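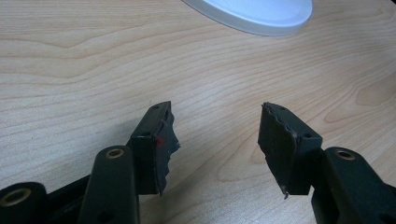 Figure 2. View from the camera on the hand-held Pralum gripper, jaws open and nothing held. A round white plastic lid sits at the far side of the table. The black pads on both fingers are torn.

By the Koller evaluation group, Brarnitz
Apr 14, 2022

4. What the Pralum kit delivers

4.1 Claims under test

Naturmont sells the Pralum as a complete way to collect grasping data by hand. The buyer gets a hand-held gripper with a camera, a set of spare pads, and access to a service that turns the recordings into training files. The sales sheet makes three promises that matter to a lab like ours. A new operator can work without supervision on the first day. The pads last for 500 grasps before they need changing. And a policy trained on the hand-held recordings will run on a robot arm fitted with the same jaws, with no further tuning.

We bought two kits at list price and did not tell the vendor what we wanted them for. Eight operators made 610 recordings in our lab. The task was to pick up a flat object from a table, lift it clear, and put it down again. We chose flat objects on purpose. The vendor's own videos favor cups, blocks and fruit, all of which give the fingers plenty of side wall to close on. A lid like the one in Figure 2 gives them a thin rim lying close to the wood, and we think that is nearer to what people find on a kitchen table.

4.2 Pad wear

The pads did not reach the stated life on either kit. We stopped keeping to the change schedule once it was clear that the schedule described some other pad. Figure 2 gives an idea of the condition we mean. The edges are ragged, with points of material sticking out into the gap between the fingers, and on the right finger a strip of pad tapers down past the end of the block it is attached to.

Whether this matters depends on the object. With a block, a torn edge does little harm, since the middle of the pad does the holding. With a thin rim, the edge of the pad is often the only part that makes contact. Operators told us they had started turning the wrist to find a better patch of rubber, and this is visible in the recordings if one knows to look for it. A policy trained on such data may learn the turn as part of the task. We cannot say how often this happened. The kit keeps no record of pad condition, and we did not think to write it down until late in the study.

Naturmont's reply to our question was that pads should be replaced "when visibly worn." This is sensible advice, but it is not a service life, and it leaves the cost of ownership open. The price of replacement packs does not appear on the sales sheet.

4.3 Camera view

The camera looks out past the jaws, so the fingers take up a good part of the lower half of the picture. We have no complaint about that in principle. Seeing the jaws is useful, and when they are open the table between them is clear. Our doubt concerns what the vendor calls "full task context." In Figure 2 the lid is only partly in view, at the top, well out of reach of the open jaws. An operator standing at the table knows where the whole lid is and what else is nearby. The recording does not. Many of our clips begin with the target partly out of view, and the processing service accepted them without a warning.

The service does reject clips, but the reasons it gives are short and hard to act on. "Low quality" was the most common. We sent back the same clip under a new name and it was accepted.

4.4 Transfer to an arm

We are not convinced by the claim of transfer without tuning. The trained policy moved the arm toward the lid in a believable way and then closed the jaws too high, again and again. Fresh pads helped a little. Lowering the tool mount by hand helped more, but that is tuning by any ordinary meaning of the word. The vendor's published success rates come from objects of its own choice, and the report that lists them does not say who set the arm up or how long it took.

The joints of the gripper gave us no trouble. The pivots turn on brass-colored bushings and stayed smooth on both kits, and the blocks that carry the pads did not crack or loosen. If the pads were as well made as the linkage, much of this section would be shorter.

4.5 Limits of this review

We used one task type and one room. Our operators were lab staff with steady hands and some patience, so the first-day claim got an easy test, and it more or less passed. We have not tried the revised pad that Naturmont announced in November, because our orders for it have not been filled. A buyer who plans to record only bulky objects may have a better time than we did. We would still ask to see the raw clips behind the vendor's videos before paying for the service plan, and we would ask for pad life to be stated by object type.

Comments

gripfan_west: We have the same kit and our pads look just like this. We trim the loose bits with scissors. Is that a bad idea?

Koller evaluation group: We did not test trimmed pads. It would change the contact edge, so at least note which clips came before and after.

tabletop_m: Seems harsh to judge it on lids. Most grippers are bad at lids.

oldbench: Agree with the above on lids, but a sheet that gives pad life as one number is asking for it. Did you ever get the price for the packs?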